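Grasp Selection and Two-Arm Scheduling for Hanging Garments: Final Project Report

Aranka Csizmadia, Raimo Halonen, Bianka Farkas
Supervisor: Hedvig Hovland

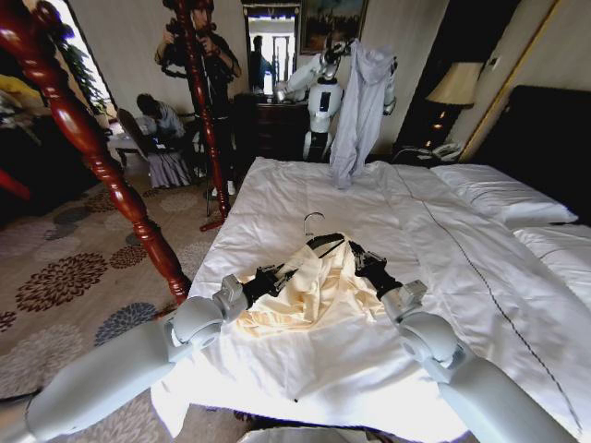
Figure 1. Both grippers holding a satin-like garment, with the hanger partly inside it. View from the head camera.

1. Aim

The project set out to write the planning layer for putting a garment on a hanger with two arms. The low-level controller and the joint drivers already existed in the Dreltmont code base and were not changed. Our work covers three parts: choosing where to grip, deciding which arm moves when, and detecting that a grip has been lost.

2. Starting point

The earlier planner, written by Tamás Major, treated each arm as a separate process. Each had its own queue of motions and a shared lock on the space between the wrists. This is safe but slow, and it has a fault that matters for cloth. While one arm waits for the lock it holds still, and the other arm can pull the fabric tight against it. With a stiff object the force limit would trip early. With thin cloth the fabric slides out of the fingers and no limit is reached.

3. Perception

The head camera gives colour and depth. A segmentation network labels each pixel as garment, hanger, gripper or background. We trained it on 3,000 labelled images, split by room so that no room appears in both training and test data. Pale cloth on pale bedding was the hardest case. Colour says little there, and the depth step at the edge of a thin garment is close to the sensor noise. We added a shading channel (local contrast after removing slow changes in brightness), which picks up folds on shiny fabric. It also picks up creases in a duvet, so the mask is cleaned by keeping only the region connected to a gripper or to the hanger.

The hanger is treated as rigid. Its pose is fitted from the hook and whatever part of the shoulders is in view. The hook is a poor target on its own: it is thin, and when it is metal the depth values on it are often missing. The fit therefore uses the hook in colour only and the shoulders in both.

4. Grasp selection

Candidate grips are sampled along the outline of the garment mask and along strong folds. Each is scored on three terms: distance from the hanger shoulder, angle between the fingers and the local edge, and reach cost for the arm. The pair of grips with the best joint score is chosen, subject to a minimum spacing between wrists. Scoring pairs — one for each arm — was the largest single change from the earlier planner. Choosing the best grip for each arm separately often gave two points on the same fold.

5. Scheduling

The two queues were replaced by one timeline. Every motion is tagged as free, held or coupled. Free motions may overlap with anything that does not collide. Held motions keep a grip in place while the other arm works. Coupled motions are solved together, with an upper bound on the distance between grippers taken from the visible width of cloth. The bound is conservative, as bunched fabric looks narrower than it is.

Replanning runs at the end of each motion and after any grip loss. We tried replanning at a fixed rate, but small changes in the mask made the chosen pair switch back and forth. A new pair must now beat the current one by a set margin.

6. Tests

We ran 40 trials with each planner, using the same garments in the same order. A trial counted as a success if both shoulders of the hanger were inside the garment and it could be lifted by the hook. The new planner succeeded in nearly 80 per cent of its trials. Most failures came at the second shoulder, where the collar had folded under and the mask gave no sign of it.

Grip loss is detected from finger opening and motor current. On thin cloth the two signals are almost the same with and without fabric, and the detector missed several losses that were plain in the camera view. Combining it with the mask is the obvious next step. We did not have time to do this.

7. Remaining faults

The timeline is not saved when the process restarts, so a crash in the middle of a coupled motion needs a manual reset. The margin in section 5 was set by hand. Garments with hoods were left out of the tests.

Recent reports
Faslow: a log viewer for two-arm trials
Hand-eye calibration drift on the Zaugg bench
Depth noise on shiny fabrics, a short study
Tarcombe motion library: notes for new users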